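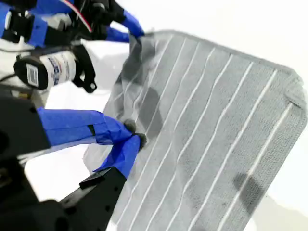

## Linen and Towel Service: Frequently Asked Questions

**Who may use the service?**
The service is open to guesthouses, clinics and sports clubs within the Bustia delivery area. Private households are served at the De Graaf counter only.

**Is there a minimum order?**
Yes. Contract customers are asked to send at least 20 pounds of laundry per collection. Smaller loads are accepted and charged at the minimum rate.

**How should items be prepared?**
Please sort towels, bed linen and kitchen cloths into separate bags. Bags must weigh no more than 40 pounds when full. Pockets should be emptied and pins removed.

**Can microfiber be washed with cotton?**
No. Microfiber picks up lint from cotton and is washed on its own, without fabric softener. Kindly place it in a Zirby mesh bag, available at the counter.

**When are deliveries made?**
Orders collected before 11 a.m. are returned the following working day. Hours are shorter in December – customers receive the revised schedule with their November invoice.

**What happens if an item is lost or damaged?**
Claims must be made in writing within five working days of delivery. Please include the order number and the laundry mark. Ordinary wear, such as fading or thin hems, is not covered.

**How do I change a standing order?**
Changes may be entered in the Riminix customer portal or requested by telephone at extension 530. A change made after collection applies to the next order.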